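Supply Bags for Home Visit Nurses: What Gets Carried and What Gets Used
Community Health Practicum, Group 4
Report written by Yara Qaisi

3. Method

We gave a two-page survey to nurses at the Skorkstead and Udino clinics in December. Both clinics send nurses to patients' homes for wound care, stitch removal and blood pressure checks. We handed out 59 surveys and got 38 back. The first page asked what each nurse packs at the start of a shift. The second page was a log filled in after each visit, listing what was taken out of the bag and what was missing. The logs covered 197 visits in total.

We did not record any patient names or addresses. Visits that were called off at the door were left out.

4. Results

Gloves, gauze and tape were used on most visits. Metal instruments were used much less often, but nurses said they would not leave the clinic without them. Several wrote that small instruments sink to the bottom of the bag and take too long to find. Zippered cases were the most common answer to the question about keeping small items together.
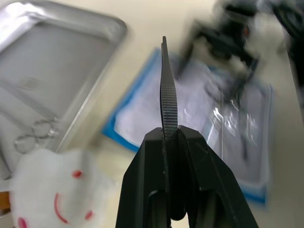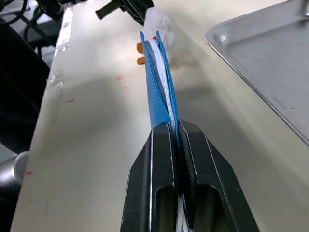 Something was missing on 13 visits. In most of these the nurse had used the last one earlier in the shift and had not gone back to restock. The Udino nurses restock at the end of the day and the Skorkstead nurses restock in the morning. Our numbers are too small to say which works better.

Nurses at both clinics also complained about weight. One wrote that she carries a full set of dressings in three sizes and uses the middle size almost every time. Another keeps the extra boxes in her car and takes in only what the visit sheet calls for.

5. Problems with the study

The log page was filled in by hand and some entries were hard to read. Two nurses used their own short forms for supplies and we had to ask them what they meant. We also should have asked how long each nurse had been doing home visits. Newer nurses may pack more, but we have no way to check this from the forms.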